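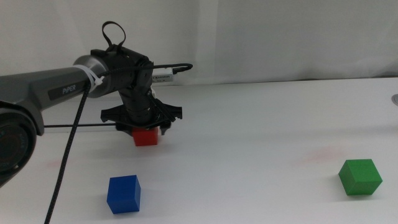

The Demstead Kidney Run is a yearly footrace and health drive held in Demstead each August. Founded by Consuelo Ventura, a former middle-distance runner who lost a brother to kidney disease. Main aim is getting people to have their blood pressure and kidney function checked before they feel sick. Two distances, 8 km and 2 km. Screening corner at the finish, open to anyone, runner or not. Sign-up sheets are kept at a seperate desk by the gate.

History
First run had few entrants and no sponsor. Ventura paid for the bibs herself. Balaskas, a local shoe store, came on board the next year and still gives the winner's prize (a pair of trainers, no cash). Field is now capped at 2,000. The route used to cross the Flundel bridge but was moved to the river path after complaints over traffic.

Genivaldo Peixoto, a soccer goalkeeper with Brestilberg, became the public face of the run after his own transplant. He started the 8 km race from the back of the field and walked most of it. Has also spoken at 11 schools on salt, water and family history. Returned to training with the club but retired soon after, now coaches keepers.

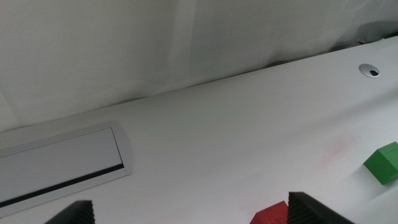

Screening
Blood pressure reading, urine test, short talk with a nurse. Results given in private. Anyone with a high reading gets a letter to take to thier own doctor. No treatment on site.

Criticism
Some local doctors have said one-off checks miss people who need follow-up. Organizers added a phone line in response, staffed Tuesday evenings.

See also
Flundel Half Marathon
Brestilberg (soccer club)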